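May 2025, Thursday
Spore print and culture notes, Dradness wood collections

Back to the oysters and the two unknown brown caps from the Dradness wood. Caps went down on paper last night under bowls, stems cut flush. The oyster print is good: pale lilac-gray, thick enough to scrape. Unknown A gave a rusty brown print with clear gill lines. Unknown B gave nothing. The cap was already soft at the margin when it came in, so I'm not going to read much into it. Tossed.

Folded the oyster print in foil and put it in the fridge drawer with the December ones. Those need sorting. Two of the December packets have no location on them and I can't tell from the handwriting which trip they came from.

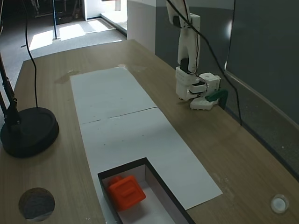 Arm at the long table, paper strip down.

Unknown A under the scope: spores almond shaped, finely rough, brown. Gills attached, cobwebby remains on the upper stem. I'd call it a Cortinarius and stop there. The Bandevine key wants the stem base color when fresh and I didn't write it down in the field. Anyone going out this week, please note base color and smell before the thing goes in the basket.

Agar plates from the oyster stem tissue, poured Monday with the Plumitz malt mix:
Plate 1, clean, white growth reaching halfway to the rim.
Plate 2, clean, slower.
Plate 3, green mold at the edge. Bagged and out.

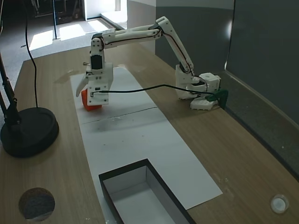 Will move a wedge from plate 1 to fresh agar tomorrow and leave plate 2 alone to see if it catches up. The malt mix set softer than the last batch. I used 270 ml of water as written on the Gebremichael sheet, but I think that figure was for the old agar powder. Next time try a little less water and write on the sheet which powder it is.

Straw for the fruiting bags is still too coarse. Ran a handful through the shredder and it came out fine, so do the rest that way. Soak overnight, drain well, then squeeze test before it gets any spawn. The last bags were too wet at the bottom and went sour.
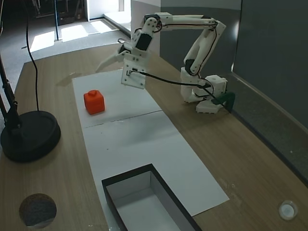 Grain jars: shook both. One has even white growth all through, the other has a bare patch low on one side. Keep that one back and look again Saturday before using it.

To get: micropore tape, foil, more malt. The alcohol bottle by the sink is nearly out too.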